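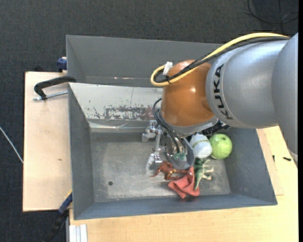

*Front bin, KUKA arm, gripper down among the mixed items. Clamps at left.*

**4th March, bin cell, working rules review**

Went through the Vorcombe rule sheet against the cell as it stands. Notes for whoever runs Makris next.

**Bins and clamping**
- Both bins stay clamped to the board. Check clamp torque by hand before the first run, again after any contact stop.
- Paint on the rear panel of the front bin is chipped and scraped along the lower part. Old rule said "replace if damaged," which is too vague. Proposed: paint loss is acceptable, dents or a lifted edge are not.
- No re-zeroing with a bin unclamped. Log entry 3041 (January) is what happens otherwise: the whole pick grid shifted and the fingertip went into a wall.

**Cables**
- Yellow and black lines are tied together at the joint. The loop needs slack at full wrist rotation. Walk the wrist through its range at reduced speed after any re-tie.
- Hoses to the gripper: look for rubbing where they leave the wrist. Replace, don't tape.
- Cable on the carpet is a trip hazard and breaks our own walkway rule. Still open. Needs a cover or a different route.

**Items**
- Soft and rigid items may share a bin. Cloth goes in last, dropped, not placed. Hand-arranged cloth made the January success numbers look better than they were.
- Hands out of the bin unless the arm is stopped and the enable switch released. Pausing the program does not count.
- Nothing left on the tabletop inside the arm's reach. Small parts included.

**Logging**
- Every failed grasp gets a code. "Other" was used over 97 times in the last set, so it is now banned without a written note.
- Set 307 has 2 code lists mixed together. Do not merge it with the Ukonside data until it is relabeled.

To do: rewrite the bin damage rule, price a cable cover, print the new code list and fix it to the cell door.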